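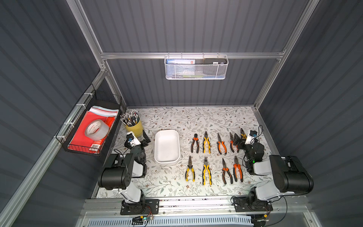 Most of this month has gone on the sorting policy. It learns from demonstrations, and the question was whether mixing in a second tool set would hurt the first. Ataahua Tautahi recorded 411 runs in March and we trained on all of them. 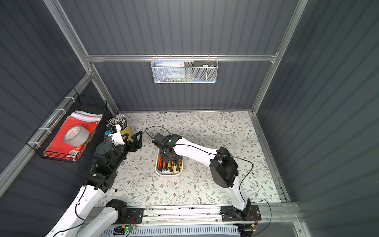
The mixed model did slightly better on pliers than the one trained on pliers alone. I reran it with 21 different seeds and the gap stayed. Screwdrivers are still weak.

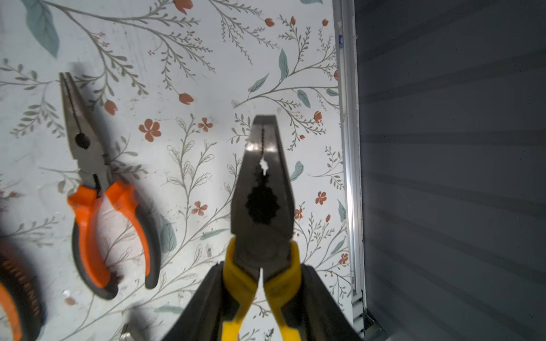 Combination pliers between the fingers, wrist view.

Adding the wrist view helped more than any change to the network. I want to try it next with fewer runs.
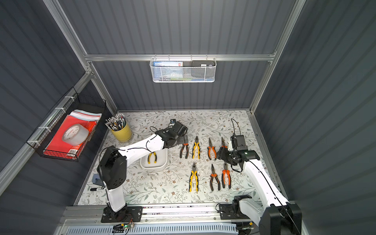

Two rows of pliers, with one pair in the tray.

Code will go up once I have tidied the Cirkix loader.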